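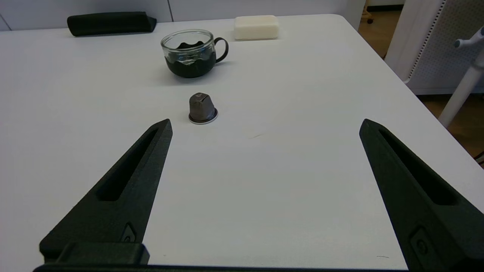 3. First rinse

Rinse the Tovar before you make your first drink, and again if it has stood unused for more than a week.

1. Fill the tank with cold tap water to the upper line.
2. Push the tank down until it clicks.
3. Put a large cup under the spout. Leave the capsule holder empty.
4. Press and hold the rinse button for 3 seconds.
5. Wait for the pump to stop, then tip the water away.
6. Repeat steps 3 to 5 once.

Note: The first rinse takes about 50 seconds. The pump is louder than usual until the pipes fill.

CAUTION: Do not lift the lever while the light is flashing. Hot water may spray out.

Used capsules drop into the drawer at the back. Empty it daily. The grounds can go in with fruit peel and other food waste. 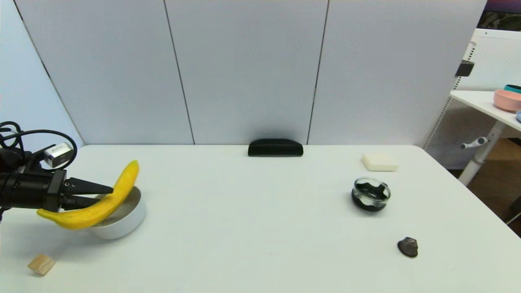

Elvia Huerta: Mine kept flashing after step 6. Took the tank off, put it back on harder and it stopped.

Gumaro Magaña: Same in July. The click is easy to miss.

Elvia Huerta: Is there a part number for the drawer?

Search manuals... Go

© Miltthorpe, Etley | Contact us | Back to top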